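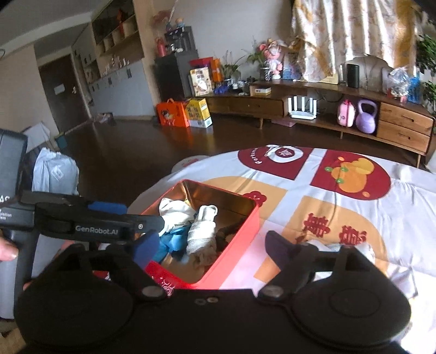

*Red tin, open, on the bed. Shiny copper-gold lining.*

November 23, 2020

Tins as dry storage, continued. I still don't believe the Plusteo leaflet. It says a plain lidded tin with one of their silica packets inside will hold dried herbs "crisp for a full season." No test conditions given, no lid type, no starting moisture. Mansa Gbeho thinks I'm being unfair. Maybe, but she buys the packets.

What I have so far is 21 days of weights for mint and lemon verbena, same batch, dried together on the Lamptey rack and split between tins and screw-top glass jars. Jars have barely moved. Tins without a packet all gained weight. Tins with a packet gained less in the herb, but the packets got heavier every single time I weighed them, so the air is getting in and the packet is just taking the hit first. At some point it fills up. The leaflet doesn't say when.

Things I don't trust in my own numbers:

- The small scale drifts. I zeroed it before each weighing but only started writing down the check weight in the second week.
- I opened every container to weigh the contents, and a tin that gets opened that often is not a sealed tin. Should have weighed them closed, whole, and left them alone.
- The shelf by the window is damper than the other one. Tins were mostly on that shelf. Dumb.

Mansa's argument is that a shiny lined tin seals better than a bare one. I can't see why. A lining might keep the metal from rusting or the contents from tasting of it. The leak is at the lid, and the lid doesn't care what color the inside is. Happy to be wrong if somebody shows me weights.

Also looked at the Dimura sheet she forwarded. It claims 2,000 openings before a lid loosens. Who opened it? A machine pulling straight up is kinder than me with wet hands twisting it off at an angle. I'd put that number in the same drawer as "crisp for a full season."

Restart plan: closed weights only, all containers on the inside shelf, mint only (verbena leaves crumble and I lose bits every time). Add a strip of tape around the lid on half the tins. My guess is the tape beats the packet, and tape is cheap.

Need 800 g of fresh mint for this and the Pirirside bed is nearly done for the year. Mansa to ask if they'll cut what's left before frost. If they can't, it waits for spring and I go on using jars.

Check weight this morning read fine. Twice, then a bit low.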